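Proyecto Weldu - Informe de avance, diciembre
Línea de trabajo 2: organización de material pequeño de escritorio

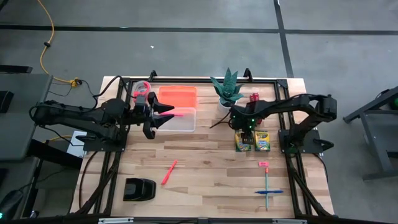
Durante el periodo se ha cerrado la definición del puesto de clasificación y se ha iniciado la fase de ordenación por recipientes. El inventario del material cedido por Wircombe consta de 34 referencias, de las cuales 19 tienen ya destino asignado. El criterio es el tamaño del recipiente y no el tipo de artículo. La bandeja naranja y la translúcida se colocan contiguas, la primera junto al lado más alejado del tablero y la segunda delante; los útiles de escritura y la pieza rosa alargada corresponden a la translúcida. El tablero de listones de madera se mantiene sin mantel ni protección adicional.

Quedan siete referencias sin clasificar, en su mayoría piezas cuya longitud supera la de los recipientes disponibles. Lumturie Vlachou ha propuesto una tercera bandeja, más larga y de poco fondo. La compra está pendiente de presupuesto de Rorkance.

Ejecución económica: el gasto imputado a la línea asciende a 2469 euros, correspondientes a mobiliario y recipientes. No se solicita modificación de partidas.

Incidencias: retraso en la entrega de etiquetas - sin efecto sobre el calendario general.

Próximo periodo: asignación de las referencias restantes, etiquetado de bandejas y revisión del inventario con Muneo.

Responsable de la línea: Getachew Kassa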